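Temp gauge drops to zero at idle, Drenton cluster swap

vfourie69
Put a Drenton cluster in my wagon back in May. Everything reads fine except coolant temp, which falls to zero at idle and comes back above 40 mph. Sender is a new Furkik. Grounds cleaned twice, the second time mostly out of spite.
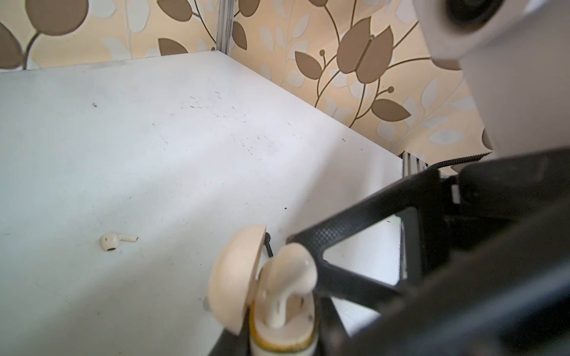 One out, case open

Bundgaard_Owner
Bad sender. Furkik senders are decorative.

vfourie69
It reads 137 ohms warm and holds steady. The gauge is what wanders.

anathi_m
Then leave the poor sender alone. Check voltage at the cluster plug with the engine idling. My money is on a tired alternator. 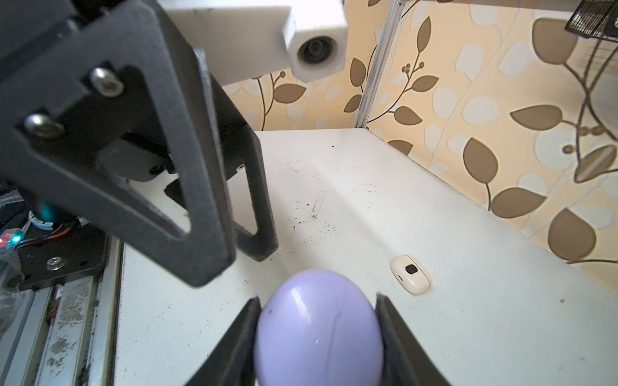

Lavender egg in the gripper

Bundgaard_Owner
An alternator doesn't pick one gauge to bully. Sender.

anathi_m
It does if that gauge has the fussiest regulator. I have owned 3 of these cars and apologized to all of them. 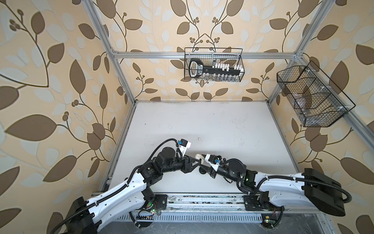

Does the Drenton cluster need its own ground wire?
It needs one if the factory ground also feeds the dash lights. Run a separate wire from the plug to the body behind the kick panel.

vfourie69
Ran the wire. The needle now drops to a quarter instead of zero, so I guess we're negotiating.

Bundgaard_Owner
Sender.

anathi_m
Voltage at idle, please. Third time asking.

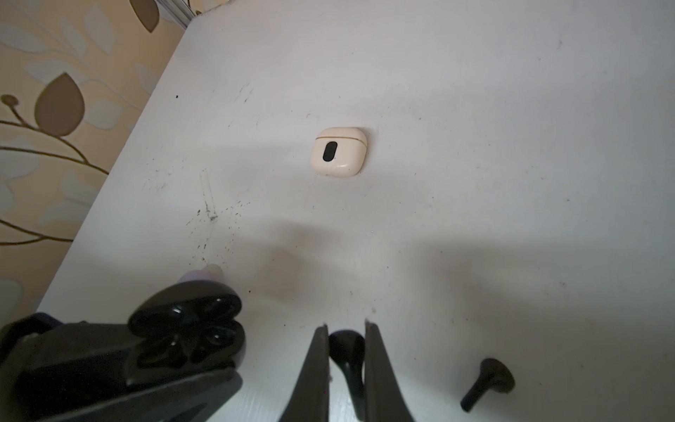
Earbud case, lid down

vfourie69
OK, 11.4 at idle with the lights on. Ordered a Nornar alternator. Anathi Mabaso, I owe you a beer. Will still be swapping the sender so I can get some sleep.
- Vusumuzi Fourie
Last edited by vfourie69 on 8/4/22

Bundgaard_Owner
Told you it was the sender.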